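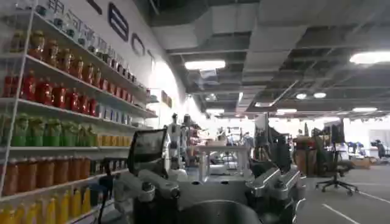
Soda pop, or just pop where I grew up, is a sweet fizzy drink sold in bottles and cans. The fizz is carbon dioxide pushed into cold water under pressure. My favorite local one is Grokilier, a ginger soda first mixed in 1886 by a druggist in Drenadska, and he sold it by the glass for years before he bothered with bottles.
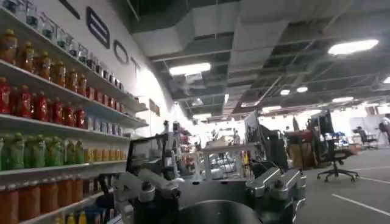

Flavors came and went after that - I still miss the pear! Mitiku Sisay's little history of the firm lists 22 of them, and I've tried eight. Akura, the plum one, is only made in March.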